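Ordnung, Schuh für Schuh

Von Theda Oltmanns

Ein gutes Schuhregal erkennt man daran, dass man es ohne Anlauf benutzt. Man kommt heim, zieht aus, stellt ab, fertig. Seit ich im März meinen eigenen Eingangsbereich umgekrempelt habe, denke ich über kaum etwas so gern nach wie über diese anderthalb Quadratmeter zwischen Tür und Wohnung.

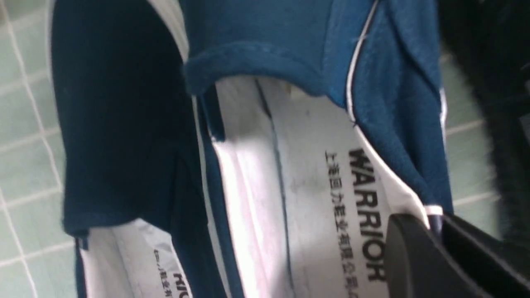
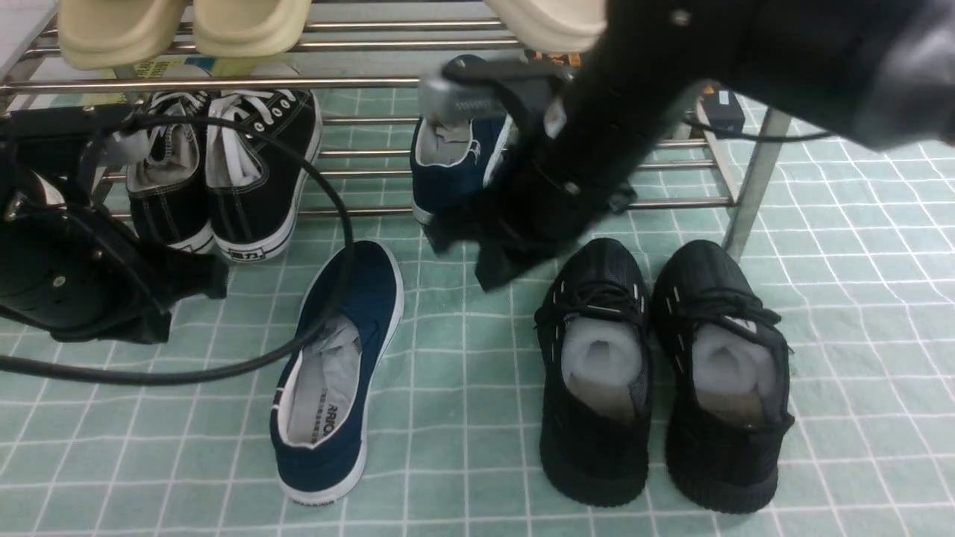
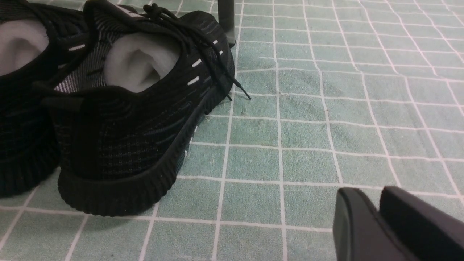
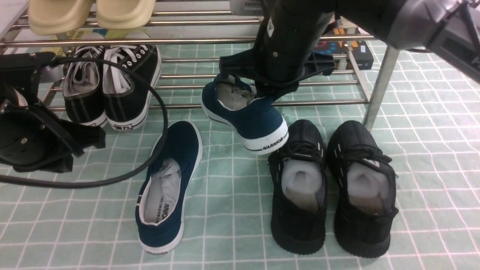

Leinen, Strick und Gummi auf hellgrünen Fliesen.

Angefangen hat meine Begeisterung mit einem Regal aus Stangen. Vorher hatte ich jahrelang eine Kiste, eine große, schöne, mit Deckel, und darin lag alles übereinander: Turnschuhe, Hausschuhe, die guten Halbschuhe, und ganz unten immer genau der linke, den ich suchte. Ein Stangenregal aus Edelstahl kann so etwas gar nicht. Es hat keinen Boden, auf dem sich Sand sammelt, die Luft kommt von allen Seiten heran, und abgewischt ist es in einer Minute. Meins heißt Halska, ist 86 Zentimeter breit und hat zwei Etagen. Ich hatte erst mit einem höheren geliebäugelt, 162 Zentimeter, beinahe ein Schrank! Zum Glück habe ich vorher mit Malerkrepp an der Wand abgeklebt, wie hoch das wäre. Der Flur sah sofort aus wie ein Aufzug.

Was kommt wohin? Ich habe lange herumprobiert und bin bei einer ganz einfachen Verteilung gelandet. Oben stehen die Hausschuhe und Schlappen, die man mehrmals am Tag braucht und für die man sich nicht bücken mag. Unten stehen die Schnürschuhe, für die man sich ohnehin hinsetzen muss. Dicke Sohlen dürfen ruhig ein Stück über die vordere Stange ragen, das kippt nicht, solange die Ferse hinten gut aufliegt. Und auf dem Boden davor ist Platz für das, was gerade in Gebrauch ist. Zwei Paar, mehr lasse ich mir nicht durchgehen.

Eine eigene Liebe habe ich zu Leinenschuhen. Sie wiegen nichts, sie passen in jede Tasche, und kein Blau altert so schön wie das auf Canvas. Allerdings nehmen sie auch alles übel, vor allem innen. Auf einer weißen Einlegesohle sieht man jeden Sommer einzeln. Lässt sie sich herausnehmen, bürste ich sie mit lauwarmem Wasser und etwas Kernseife und lege sie über Nacht auf ein Handtuch. Ist sie eingeklebt, tut es ein feuchtes Tuch, danach bleibt der Schuh offen stehen, bitte nicht auf der Heizung. Der Gummirand wird mit einer alten Zahnbürste wieder erstaunlich hell. Wer zwei ähnliche Paare in verschiedenen Blautönen besitzt, sollte sie übrigens bei Tageslicht sortieren. Ich bin einmal mit einem marineblauen und einem petrolfarbenen Schuh zum Bäcker gegangen und fand es auf dem Rückweg sogar ganz hübsch.

Bei Strickschuhen ist die Form das Thema. Das Obermaterial gibt nach, der Schaft sackt ein, und nach ein paar Wochen im Regal sieht der Schuh müde aus. Füllungen aus weichem Schaumstoff helfen wunderbar, sie müssen nur locker sitzen. Im Laden Horobets bei mir um die Ecke bekommt man sie paarweise, zusammengeknülltes Seidenpapier tut es aber genauso. Zeitungspapier nehme ich nur bei schwarzen Schuhen, der Abrieb auf hellem Futter ist ein Ärgernis. Die Schnürsenkel stecke ich hinein, dann tritt niemand drauf.

Inzwischen räume ich die Schuhe gern ein. Abends, Paar für Paar, Fersen nach vorn, weil man sie so am besten greifen kann.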